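Can a machine switch off and unplug a bench power strip at end of shift yet?

Posted in Shop Floor & Home Automation

boditz_bench

We run a small repair shop with a row of benches, and each bench has a power strip with one switch per outlet. Closing up means switching off every outlet, unplugging the chargers, and putting the strip back where it belongs. It takes one person about 30 minutes across the shop and gets skipped when we are busy.

I have been reading about two-finger grippers on low-cost arms and would like to know whether this is a realistic job for one. I am not interested in smart plugs. We tried them and half the soldering stations came back up in a fault state when power was restored remotely. What I want to know is whether an arm can do the physical part: press the button, hold the strip, pull the plug. Budget is limited but not zero. The benches are pale laminate, the strips are white, and the lighting is ordinary ceiling panels.

Posted in December, 909 views

Kaewkla

Just use a master switch at the breaker. Problem solved.

trevell_controls

A breaker does not unplug anything, so I will take the three steps separately.

Pressing the button. Feasible today if the strip is fixed in place. Screw it down through the mounting tabs, teach the arm the button positions once, and it will repeat them well. If the strip is free to slide, a push that is slightly off vertical moves the strip before it moves the switch. You then need either a second gripper to hold the housing or a camera check after each press. Check the outlet with a current sensor too. The button position alone is a poor indicator on many strips, especially the ones without a lamp.

Holding and moving the strip. Mostly feasible. A long rigid block with parallel sides suits parallel fingers. The cord is the harder part. It stores some twist, it pulls the strip around after release, and its shape is different every time. Plan for the strip to end up a little off target and decide in advance how much error you accept. For us 2 cm was fine.

White on white is also a real problem for depth cameras. With a plain strip on a plain bench top the edges drop out, and the sockets are often the only reliable features. A dark mat under each strip fixes this for very little money. 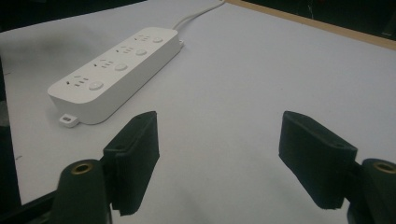
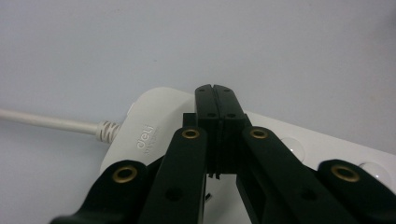
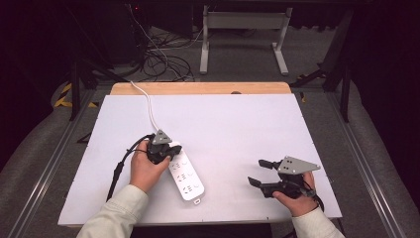
Pulling the plug is where I would stop. A tight plug needs a firm straight pull with the strip held down, and the force falls to nothing the moment the pins clear. A light arm overshoots at that point. Molded plugs differ in shape, most are tapered toward the cord, and smooth fingers slip off the taper. We had a Treltix arm on loan and logged 3494 attempts over one winter on mixed plugs. Straight plugs in a clamped strip were good enough to leave running with someone in the room. Angled plugs and wall-wart chargers were not, and I would not have left either kind running overnight.

If you want to try it anyway:

Fix the strips to the bench.
Standardize on one plug style, or add short extension leads so the arm always meets the same plug.
Put rubber pads on the fingers.
Limit the grip force so a bad grasp slips before it cracks a housing.
Keep the arm away from any outlet with exposed or damaged contacts, and have a person inspect the strips on a schedule.

For your shop I would automate the switching with the strips fixed down and leave the unplugging to a person. Most of the risk you are worried about goes away once the outlets are off – the chargers can sit in dead sockets until morning.

boditz_bench

Thanks. The strips are loose at the moment because people drag them to wherever the work is, so fixing them will be an argument. I will try it on one bench first. Does the dark mat need to be matte, or will the blue antistatic ones we already have work?

trevell_controls

Blue antistatic is fine if it is not shiny. Tape the corners down or the mat will move with the strip.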